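About Fernen

Fernen is a folding and tidying service. People pay us to come to their homes and deal with the clothes on the bed. When we explain this at parties there is a short silence, and then somebody asks how much.

How we started

The company began in June, in a bedroom with one window and a chair that had not been sat on in years. Amber Van Rooij had moved apartments four times and had noticed that she always packed the same unfolded clothes into the same bags and then took them out again and put them on the same bed. The bed she slept on changed. The heap didn't.

She read the books. She bought the boxes with the little windows. She owned, at her lowest point, 30 matching velvet hangers and was still getting dressed from a pile. Eventually she sat down with a pot of coffee and taught herself to fold a jacket properly, and then did a neighbor's, and the neighbor told her sister, who had three boys and a king-size bed nobody had seen the top of since spring.

The first name of the business was Undholm, which Amber thought sounded calm and Scandinavian. Callers thought it was a funeral home. We still have a box of the business cards if anyone would like one.

What we do

We offer three services, and we named them before we had thought very hard about naming.

The Brindar is a single room, usually a bedroom, usually the one with the door shut when guests come. We sort, fold and put away everything made of cloth. It takes a morning. If there are things on the bed that aren't cloth, we move them to a flat surface and you can have feelings about them later.

The Lodhi is for winter gear: padded jackets, snow pants, fleece, the blanket that lives in the car. These are the things that eat a closet. A padded jacket on a hanger takes up the space of a small adult.

The third one is a lesson. We come over, you do the folding, and we stand there and try not to reach in. It's our cheapest service and the hardest on the staff.

How we fold a jacket

People ask, so we may as well put it on the page. Clear enough bed to lay the thing down flat. Close the front. Pull the sleeves straight out to the sides and smooth them, cuffs included, because a twisted cuff will come back to haunt you at the third fold. Bring one sleeve across the chest, just under the collar, then the other on top of it. Fold the hem up to meet the sleeves. Fold once more if the shelf is shallow. Leave the collar alone. It will do what it likes.

Fleece blankets are a separate subject. They hold onto everything they touch, and they should be folded first and taken out of the room before they can pick up a sock.

And look under things. Our record for one bed is held by a client who asked us not to use her name, and who found under the top layer two chargers, a library book and her other glasses.

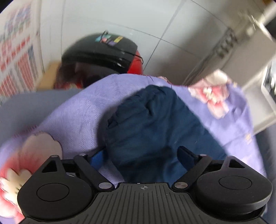
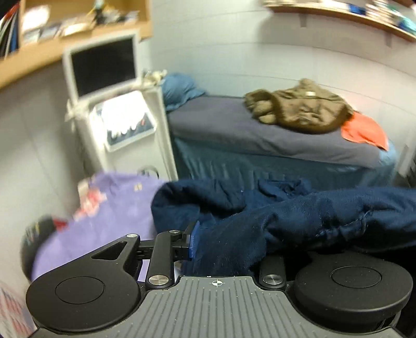
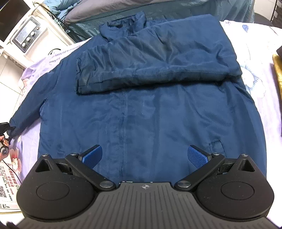 Dark navy again. It is always dark navy.

Who we are

Amber still does house calls on most weekdays and answers the phone on the rest. The others on the team came to us from a hotel laundry, a uniform rental company and, in one case, a graduate program in medieval history, where the filing was apparently worse. Everyone who works here has to fold a fitted sheet at the interview. We don't mark it. We only want to see whether they swear, and we have hired people on both sides of that question.

To date we have finished 471 bedrooms. We've been back to a fair number of them, and we don't take it personally. Clothes get worn, and then they go on the bed.

A few things we don't do

We don't throw anything out. If you want a stern person with a trash bag, there are several in town and they'd love to hear from you.

We don't ask whether a sweatshirt brings you happiness. It's a sweatshirt.

We don't iron. We tried it for one winter, and Amber would prefer to leave it there.

We don't take before pictures unless you ask. Some clients do ask, and then keep the picture on the refrigerator as a warning to the household.

Where we work

We cover anywhere within a half hour's drive of the shop, including walk-ups, though on the fourth floor you may hear us before you see us. The shop is at 721, on the corner, in the unit that used to sell aquariums. Ring the bell, then ring it again. The folding table is at the back and whoever is on it will want to finish the sleeve first.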